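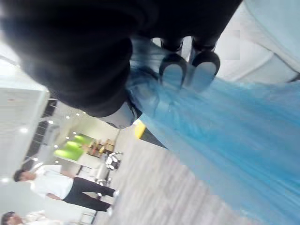

Bag keeps slipping down inside a small pedal bin

Lasora Household Help > Cleaning and waste
Posted 21 Mar 2025 by mopandbucket

We have a small pedal bin with a yellow lid in our office in Berkodley. It stands on carpet against the wall and we line it with thin blue see-through bags. As soon as there is any weight in the bag, the top slides down inside and rubbish goes behind it. When I pull the bag out, the bits behind it stay in the bottom, and twice now the bag has split and gone over the carpet.

I bought a box of 289 bags so I would rather not change the size unless I have to. How do I stop it slipping, and is there a proper way to lift a full bag out of a bin this small?

2 people have the same problem

greyskirting

The bag is probably the right size but not fitted right. Do it like this.

1. Shake the new bag open before it goes near the bin. Hold it by the top edge and give it a couple of sharp flicks so it fills with air. The thin ones stick to themselves and if you skip this you end up with half a bag.

2. Push it right down to the bottom and smooth it against the sides. Trapped air under the bag makes it ride up, then it drops all at once when something heavy goes in.

3. Fold the top over the rim by at least a hand's width. If there is slack, twist it at one corner and knot it — a small knot is enough.

4. When it comes to emptying, open the lid fully and keep it open. Free the bag from the rim all the way round before you pull, and press out the air.

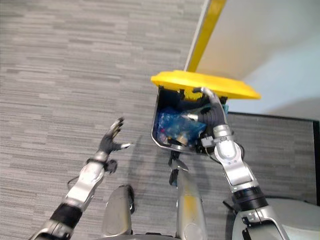 5. Gather the neck in one hand, hold the bin down with the other and lift straight up. Do not drag it over the edge, that is where it splits.

6. Look in the bottom before you put the next bag in. Tip out anything loose and wipe it.

On carpet I put an old newspaper down first.

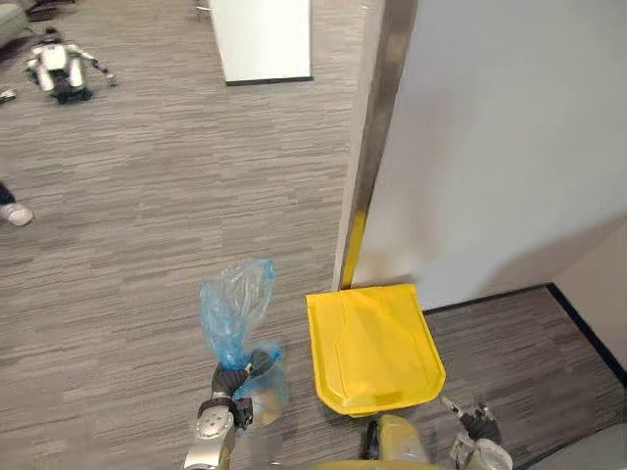
Plikex62 disagrees with the knot and says it tears thin bags at the corner. Use a big elastic band under the rim instead. Also do not fill it to the top. Two thirds is plenty.

tealandbrown

Get bigger bags.

liu_street_flat

I agree with the steps above, but check the lid too. On ours the lid caught the edge of the bag every time it shut and pulled it in a little. Folding the overhang flat against the outside sorted it. If your bin has a lift-out inner bucket, the bag goes over the rim of the bucket and not over the outer shell. I had that wrong from May until we moved.

Once the bag is out, hold it by the neck and give it one twist before you tie it. Then carry it straight to the outside bin.
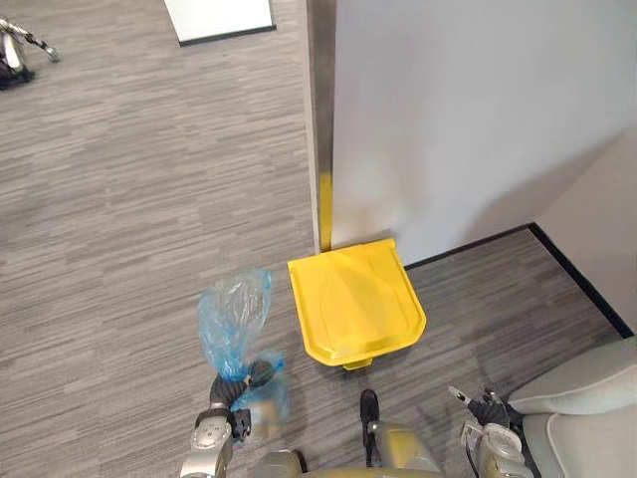

Pedal bin with its yellow lid, and the blue bag alongside

mopandbucket

Thanks. There is no inner bucket in mine. I have folded the bag over further and will try the elastic band if it still slips.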